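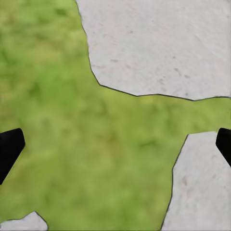
Both grippers quit with fault 3094 before reaching the plant

Search this site Enter keywords

16th June, by Jeferson Paiva

I'm running the patio yard in Solis with the two-arm robot. The job is to pick up the plant on the concrete. Both arms start fine, then the Corneo controller throws fault 3094 and everything stops with the fingers still open. I raised the timeout from 200 to 800 ms and got the same fault. No collision in the log. What should I check next?
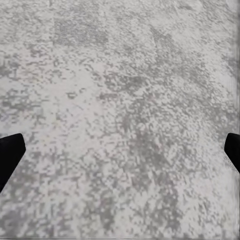
Wrist view, fingers open and nothing between them

lins_k

Had this in October. For me it was the ground height. The patio and the lawn are separate surfaces in that yard, and my planner used the lawn height for both. The target ended up under the concrete, so there was no valid path to it. Print the target height and compare it with the patio.

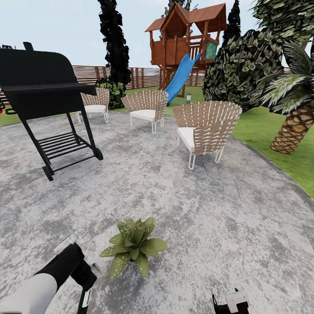 Grill on the left, plant up front

Retesen

Reinstall the controller. Fixed it for me.

mdw_arms

I wouldn't reinstall yet, you'd lose your calibration file. Run one arm at a time. If each arm gets there alone, look at the clearance setting between the wrists. Mine was 2 cm too wide and the planner gave up whenever both arms went for the same plant. Also put the timeout back to 200. A longer one just delays the stop if an arm really is stuck.

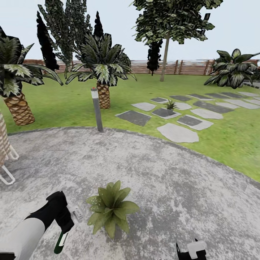
Plant on the patio, stepping stones across the lawn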